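Préparation d'une petite citadine pour une première exposition : quoi faire en priorité ?

Cheng-en Man
Jun 13, 2022

Bonjour à tous,

J'ai une petite citadine avec moteur de 72 chevaux, et le club de Plomcombe m'a accepté pour son exposition de voitures modifiées. Mon budget est de 2000 euros. J'ai déjà acheté des ressorts courts Selex, qui baissent la caisse de 40 mm, mais ils ne sont pas encore montés. Est-ce que je dois changer aussi les amortisseurs, ou est-ce que je peux garder ceux d'origine ? Et que reste-t-il à faire pour la carrosserie avec ce budget ?

Excusez mon français, je l'apprends depuis peu de temps.

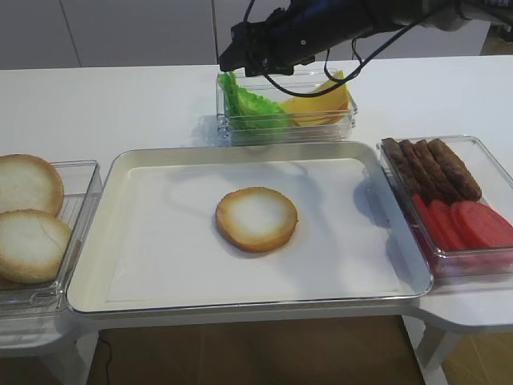

Wurness

Bonjour. Avec 40 mm de moins, je vous conseille de changer les amortisseurs. Ceux d'origine travaillent trop bas et ils s'usent vite. J'ai fait cette erreur sur ma première voiture – après un hiver, l'arrière tapait sur chaque dos-d'âne. J'ai payé 709 euros pour quatre amortisseurs courts, sans le montage. Il faut ensuite faire régler la géométrie, et vérifier avant de rouler que le pneu ne touche pas l'aile quand le volant est braqué à fond.

Pour la carrosserie, je ferais seulement un bon polissage et les jantes. Demandez aussi à votre assureur ce qu'il accepte, par écrit si c'est possible.

shek_auto

mets des jantes plus larges et c'est bon, les gens regardent que ça

Cheng-en Man

Merci beaucoup pour les deux réponses. Je vais commander les amortisseurs courts et laisser la peinture pour le mois de mars prochain. Wurness, est-ce que vous avez changé aussi les butées – ou seulement coupé celles d'origine ?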